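# Jeltden students teach a robot arm to tidy up, one bottle at a time

Students on the robotics course at Jeltden have reached the part of the year they have all been looking forward to: the arm finally gets to pick things up. After a long stretch of wiring, safety drills and a great deal of code on paper, the group has moved on to handling everyday objects, and the workshop has been buzzing since the start of October.

The project is called Cinar, and the aim is simple enough to explain to anyone who wanders in. By the spring open evening, the arm should be able to clear a cluttered table by itself, moving bottles, wrappers and small bits and pieces to wherever they belong. Doing it is a good deal harder, and that's what makes it such a brilliant thing to learn on.

"A bottle standing up is a first-year problem," says course leader Viera Sýkora. "Lay it down on something crinkly and shiny and suddenly everyone's pulling up a chair. They love it, and so do I!"

Shiny plastic has become a bit of an obsession. It throws light back at the camera and changes shape whenever it is touched, so a grip that worked a minute ago may miss completely the next time. The students have been recording each attempt by hand, noting where the object lay, how the fingers closed and what happened next. They have 400 attempts written up so far, and the best run of the term produced 72 clean pick-ups out of 78.

That run belonged to second-year student Radoslava Kratochvíl and her team, who had rewritten the part of the program that decides how fast the fingers close. Their first version was so gentle that light objects simply slid away. The new one comes in slowly, pauses, then squeezes in two short steps – a trick Kratochvíl says she borrowed from watching her grandmother pick plums.

"I was shouting by the end," she says. "I'd told everyone I would stay calm, and then number seventy went in and I was jumping about (well away from the arm, obviously)."

The course has 20 places this year and every one is taken. Students work in small groups and swap jobs each session, so whoever writes the code in the morning may be laying out objects and keeping the log after lunch. Sýkora is keen on the swapping. People write kinder code, she reckons, once they have had to reset the table for somebody else's. 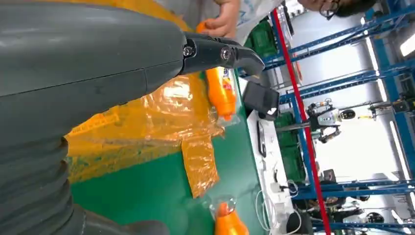
**Do you need to know how to program before joining the course?**

Most students arrive with very little programming, and the first few weeks are taught from scratch. A bit of patience and a willingness to keep notes will help more than any particular language.

Next on the list is a friendly contest with the robotics club at Enov, whose members have been working on a similar table-clearing task. Each side will choose the objects for the other, and the Jeltden group is already arguing happily over what to send. A half-squashed juice carton is the current favourite, with a woolly glove close behind.

Before that, the team wants to get the arm working with objects it hasn't met before, and to cut down the pause before each grip. Sessions run until 6pm, though the lights have been staying on rather later than that. Anyone at the college who would like to come and watch can ask Sýkora for a visitor slot.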